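Skolomau notes

Sat 30 October
4 min read
3 comments

Cupboard doors, week two

I've had a few messages asking what I do all day now, so I'm writing it down once and I can send people the link.

The project is called Tenwood. We are collecting examples of ordinary household jobs so that a robot arm can learn to do them by copying. I don't go near the arm. I work with a hand-held gripper that has the same sort of fingers the arm has, with a fisheye camera mounted on it, and I do the job myself while it records. One go at one job is an episode. The target for doors and drawers is 2,000 episodes, and I'm doing most of them.

Last week was drawers. Drawers are easy. You close the fingers on the knob, pull straight back, stop, let go. The only thing I had to unlearn was pulling too fast. At normal human speed the picture smears and the tracking loses its place, and the episode gets thrown out when it is processed overnight. Now I count to three in my head on the way out and again on the way back.

Doors are slower going. A door moves in an arc, so your wrist has to turn as you pull, and if you don't turn it enough the pads slide off the handle. I lost most of Monday to that. Shaimaa Filali, who set up the recording rules, watched me for ten minutes and told me to move my feet. I had been standing still and trying to do it all with my arm. Once I started stepping back and to the side it went much better.
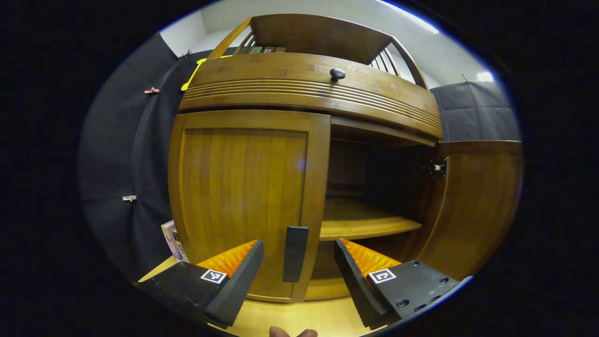 Lining up on the left-hand door, with the right one already open.

The cabinet is a good one for this because it has two kinds of pull on it, a round knob on the drawer and upright bar handles on the doors. The bar handle wants the fingers either side of it and fairly level. If I come in from too low, one finger touches the door before the other and I have to back off and start again. Shaimaa's rule is that a small correction stays in, as the robot will need to see how to recover, but a proper fumble gets marked as failed. We have had some discussion about where the line is. At the moment it's one retry.

We also change the starting state. Some episodes begin with everything shut, some with one door open, some with the drawer out a bit. I thought this was fussy at first. The batch before mine was nearly all recorded with both doors closed, and the trained model did fairly well until it was shown a cabinet with a door already open, when it reached for the open one and pushed it about. So now there is a sheet with 29 starting arrangements on it and I work down the sheet, then go back to the top.

Other things I've learned, in case anyone is about to start the same job:

Keep your free hand well back. I've had to bin good episodes over it.

Check the little square markers on the fingers before each session. They are how the software works out how wide the gripper is open, and a smudge on one will spoil a whole morning.

Charge everything the night before. I have forgotten twice.

Take the breaks. The gripper isn't heavy but by three o'clock it feels it, and my afternoon episodes are visibly wobblier than the morning ones.

I'm at about 3,000 recordings if you include drawers, practice runs and everything that was rejected. The number that counts is a good deal lower. Doors should be finished before Christmas, and in January we move on to folding, which I'm told is worse. I'll write something about that when I've done enough of it to have an opinion.

Share this post (6)
Filed under: work

3 comments

Rolent
Does it matter which hand you use? I'm left-handed and we're setting up something similar.

Skolomau notes
I use my right for everything so far. Ask whoever is running yours, they may want a mix.

Bensaid
Agree about the feet. Same with fridges.

This site uses cookies to remember your comment details. OK / Settings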